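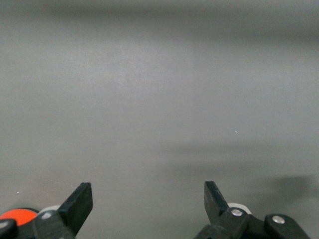 Opinion | Notes from the Stirnavstead bench
By the data lead, Clonmont handling project
Filed in September. Reading time: nine minutes

Most of what a wrist camera records is of no interest to anyone. The gripper is open, there is nothing between the fingers, and what lies beyond them is plain grey. A reviewer paging through an episode will pass dozens of such pictures without slowing down, and the usual practice in our field is to remove them before training. I want to argue that the usual practice is wrong, or at least that it is applied far too early and with far too little record of what was removed.

The case for trimming is easy to state. Storage costs money, training time costs more, and a policy trained by imitation learns whatever it is shown in the proportion it is shown it. If a third of every demonstration consists of an open gripper over a bare surface, then a third of the training signal concerns doing very little. A policy fitted to that data may learn to hesitate. Anyone who has watched a learned controller hang above a part without committing to a grasp will know the fault, and will have been told that idle footage is the cause.

I accept that idle footage can be the cause. At Stirnavstead we had that fault in the first version of Norðdahl, our picking set, and cutting the still portions reduced it. What I do not accept is the step from there to a general rule that any picture without an object in it is waste.

Consider what the picture at the top of this page contains. There are two black fingertips, spread wide. There are linkages behind them with their screws, an orange disc at the left, and two white pieces showing behind the links. There is a grey surface which looks uniform at first glance and is not: a dark band crosses the upper part, there is a paler patch below it to the left, and there are soft shadows towards the right. There are also a few specks. It is a fairly complete statement of what "nothing held, fingers open" looks like from that camera position, under that light, against that background.

A learning system needs that statement many times over, because it has to tell the state apart from its neighbours. The failed grasp is the obvious one. When the fingers close on a thin part and miss, then open again, the view before and the view after are very nearly the same. If the training set holds plenty of successful grasps and hardly any open, empty views, the system has little on which to base the judgement that it is holding nothing. It will then carry nothing to the tray, release it with great care, and log a success. We had 26 such events in one acceptance run. The trimmed set had been through three rounds of review, and every reviewer had agreed that it was clean.

The second neighbour is the shadow. On a matte grey surface a blurred dark patch and a thin dark part can have similar values over a small area. People sort these out at once and so tend to assume the distinction is easy. The system has only the examples. If every dark patch in the set happens to come with an object, since the views without objects were deleted, then it is reasonable for it to reach for dark patches. The specks raise the same point on a smaller scale. A white mark on the surface means nothing to the task, and the only way to teach that it means nothing is to show it repeatedly with no action directed at it.

The third is the gripper itself. Wrist-mounted views always include some part of the hand, and the hand changes. Tips wear and are replaced, links are taken apart and put back with slightly different play. In an object-rich picture the fingertips are partly hidden by whatever they are holding. In an empty one their outline is clear against the background, and the distance between them can be compared with the commanded opening. We now use empty views as a standing check on calibration. It costs one extra script and has twice caught a camera bracket that had shifted between morning and afternoon sessions.

The objection I hear most often is that all this can be supplied separately. Record the demonstrations, trim them hard, then record a short block of empty views and mix it back in at a chosen ratio. This is tidy, and we tried it for Lallodura, the second set. The block consisted of 68 short recordings, made in a single sitting by an operator who had been asked to move the open gripper over the surface.

It did not work well, and the reasons are worth setting out. The operator moved differently when there was no task. The paths were smoother and wider, the height above the surface was more constant, and the light was that of one particular afternoon. Within a few hours of training the model could separate the block from the rest of the set by its motion alone. It learned two kinds of situation, one in which the gripper wanders and never grasps, and one in which it always grasps. The real case, where a purposeful approach arrives over a patch of surface and finds no part there, was in neither.

Empty views that belong to a task carry the marks of the task. They come before a grasp or after a release. The hand is on its way to somewhere, and the recorded action says where. Take them out and replace them with empty views from elsewhere and the pictures may be almost identical, but the actions attached to them are not.

There is a harder objection, which concerns balance. If everything is kept, the common states swamp the rare ones. I agree, and I would still keep everything. Balance is a decision about sampling, and sampling can be changed on any day of the project. Deletion is a decision about the record, and it is made once, usually by the person with least knowledge of what the set will later be used for. Give the empty stretches a low weight by all means. We run ours at one in five for the opening phase of training and raise it later. When the phantom grasps appeared we could raise it the same afternoon. A team that had trimmed at source would have been booking the bench again.

Keeping everything does have a price, and I would not trust an argument that left it out. Our raw store for the present set is up to 132 hours, much of it dull. Copying it between the Stirnavstead bench and the training machines at Clonmont takes most of a night. Review is slower, and reviewers dislike it. The labels need more thought too. "Idle" was our original tag for any stretch with an empty gripper, and it proved to be useless, as it covered at least four different things: waiting for the operator, approaching, retreating after release, and recovering from a miss. Splitting the tag took longer than I had allowed for. I would start with the split if I were doing it again.

I would also change what operators are told. The standard instruction is to be efficient: start near the part, grasp it, place it, stop the recording. Operators take pride in short episodes and bench managers reward them. The result is a set in which the world begins with a part already under the fingers. A system trained on it is at its best when someone else has done the finding. Ours now start from a rest position with the gripper open, and the part may be anywhere on the surface, including out of view. A portion of episodes have no part at all, and the operator is not told which those are before starting. The searching in them is real searching, and the giving up at the end is real as well. The operators did not care for this at first. They regarded an episode without a part as a trick, and one or two of the early ones were discarded in the belief that something had gone wrong with the set-up. A written note on the bench dealt with that.

None of this requires new equipment or a new method of training. It requires that the person writing the collection plan treat the absence of an object as a condition to be recorded, with its own quota and its own labels, in the same way as part type or tray position. Few of the plans I have been sent for comment do so. They specify parts, poses, lighting levels and number of operators, often in admirable detail, and then include a line near the end along the lines of "remove inactive segments". No definition of inactive is given, and no one is asked to keep what was removed.

My request to anyone drafting such a plan is modest. Strike that line, or move it to the section on sampling. If storage really will not allow it, keep at least a log of how many seconds were cut from each episode and from which part of it, together with the gripper opening at the cut. When the system later places an imaginary part in the tray, that log will be the first thing you want to read.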